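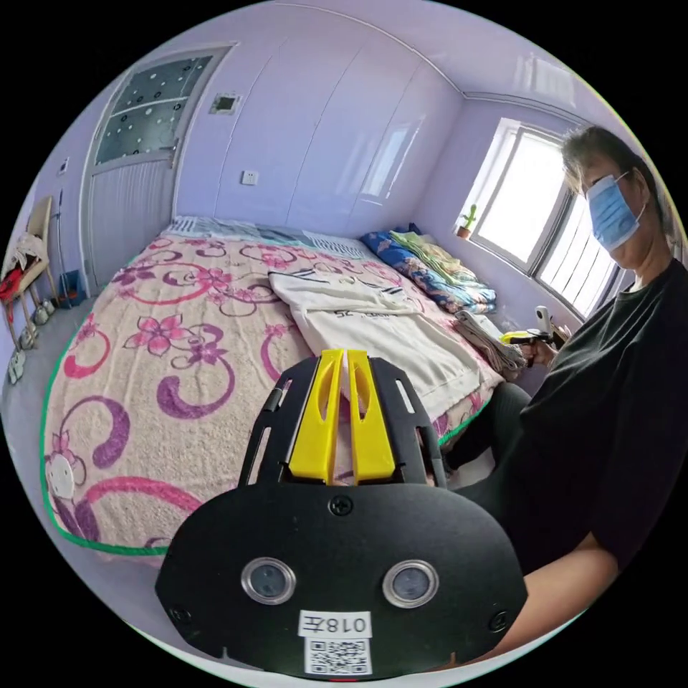 # Why Does a Blanket Keep You Warm?

I used to think blankets were warm. I mean, they feel warm, right? You crawl under one on a freezing January night and a few minutes later you're as toasty as a muffin.

But try this. Leave a thermometer on your bed for an hour, then tuck it inside a folded blanket for another hour. I did it at my house in Hilham and got the same number both times! The blanket wasn't making any heat at all.

So who is? You are! Your body makes heat all day and all night, even when you're fast asleep. Without covers, that heat drifts off into the room. A blanket slows it down.

The secret is air. Look really closely at a fluffy blanket and you'll see lots of tiny threads with gaps between them. Air gets stuck in those gaps, and air that can't move around is very good at holding heat in.

Quilts do it too. A quilt is like a sandwich — cloth on top, cloth on the bottom, and soft stuffing in the middle. All those stitched lines keep the stuffing from sliding down to your feet.

What about towels? They have little loops that are great at soaking up water. A dry towel can keep you pretty cozy, but a wet one makes you shiver, as my friend Noelia found out after swimming.

**Try it yourself:** Wrap an ice cube in a thick dry sock and put another on a plate. Check them after 15 minutes. Which one is bigger? (Remember, a sock slows heat going in, too!)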